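**Old work laptop won't hold charge, is it worth a new battery or just let it go?**

posted in Ogilvie Neighbors Help Board > Home & Gadgets

**tamsin_b**

Hi all. Got a laptop from my old job when the office closed up (they let us keep them). It was great for a couple years and now it's down to maybe 24 minutes off the plug. Then it just dies. No warning, no little message, screen goes black and whatever I was typing is gone. Plugged in it's totally fine. Fast enough for me. I do email, the kid's school stuff, a budget spreadsheet, and I watch shows on it in the kitchen.

Shop on the corner by Trerneck quoted me 193 dollars for battery plus labor. That seems like a lot for a computer I got for free?? My brother in law says never put money in an old laptop. My sister says he says that about everything, cars too.

Things I already tried:

- turned the brightness way down
- closed all the tabs (there were a lot)
- let it run all the way flat and charged it back up, somebody at work said that "resets" it
- different outlet

None of it helped. The charger light comes on like normal. The bottom gets warm but I wouldn't say hot.

So do I pay the 193, do it myself, or start looking for another one? I'm not handy but I'm not hopeless either, I changed the belt on our dryer. Also is it bad to just leave it plugged in forever and treat it like a desktop? Would be cheapest. But I like to move around with it.

Thanks in advance, sorry so long

**Donnie MacKinnon**

Don't pay 193. Not for a battery.

Quick version, on my lunch so bear with me.

First find out if it's really the battery. On Windows, hit the Start button, type cmd, open the black window, type

`powercfg /batteryreport`

and hit enter. It tells you where it saved a file. Open that in your browser. Look for "design capacity" and "full charge capacity." First one is what the battery held new. Second is what it holds now. If the second is way under half, battery's worn out, done. If they're close then something else is going on and a new battery won't fix it, so don't buy one yet.

Sudden black screen with no warning is pretty typical of a worn cell btw. The computer thinks there's 30 percent left and there isn't.

Second, LOOK AT THE BOTTOM. Flat on the underside? Set it on a table and see if it rocks. Does the touchpad click like it used to? If the case is bulging, or the touchpad is pushed up, or the lid won't shut flush, battery is swelling. Stop using it, unplug it, don't charge it again, don't poke it. Don't put it in the trash either. Call the county about where batteries go. Not trying to scare you, most just wear out and sit there quietly. But check.

Assuming it's flat and the report says worn out:

1. Get the exact model off the sticker underneath. Not the series, the whole model.
2. Some older ones have a latch and the battery slides right out. No tools. Would be nice.
3. Newer ones, it's inside. Small screwdriver, back panel comes off, unplug the old one BEFORE you touch the screws holding it in. Shut the machine all the way down first, not sleep. Charger out of the wall.
4. Take a picture with your phone before you move anything. Put the screws on a piece of tape in the order they came out. They are not all the same lenght.
5. The plug on the battery cable is tiny. Pull the plug, never the wires.

If you did a dryer belt you can do this. Dryer belt is worse. I've still got a scar.

Price, I've paid a lot less than that shop wants for the part by itself. Skip the very cheapest listing, whatever it is. I got a bargain one once and it was no better than the one I pulled out. Buy from someone who'll take it back.

On leaving it plugged in all the time. You can. A lot of people do. It's a bit hard on the battery sitting at 100 all day in the heat, so if your settings let you cap the charge at 80, do that. And save your work, if the cord gets kicked you lose it. Turn on autosave in the spreadsheet today, don't wait on the battery.

Is it worth it overall? Depends how old. Check if it still gets Windows updates. If it doesn't I'd put zero dollars in it. If it does and you like it, change the battery and get another couple years.

**wren.at.the.mill**

just get a new one lol. i got mine refurbished from the Astex outlet for 467 with a bag. life is short

**pollyk**

I'd try the library first. They do a fix-it table, 2 to 5 in the afternoon, no charge, you just bring your own part. I took my mother's laptop in December and they had it open and closed again before I finished my coffee. They won't do swollen batteries though, they'll send you away with that, so do what Donnie said and check it's flat first.

Also agree on not going straight to the shop. Though to be fair to them the 193 probably has an hour of labor in it and some kind of warranty. Ask. If they stand behind it for a year, and you really don't want to open it, it's not robbery. Could call Wusex too, the one past the car wash, they quote over the phone if you have the model number.

One thing I'd add. Back up your stuff before anybody touches it, you or them or the library. School photos, the budget, all of it. A thumb drive is fine. Swapping a battery shouldn't hurt your files but I've said "shouldn't" before and been sorry.

And I'd not listen to the 467 advice unless the updates thing turns out bad. Four hundred dollars to watch shows in the kitchen!

Mine's a Dell, on its second battery. Still going, smudges and all.

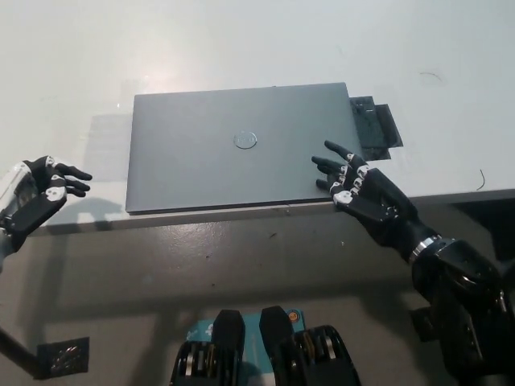 *my old gray Dell, lid shut*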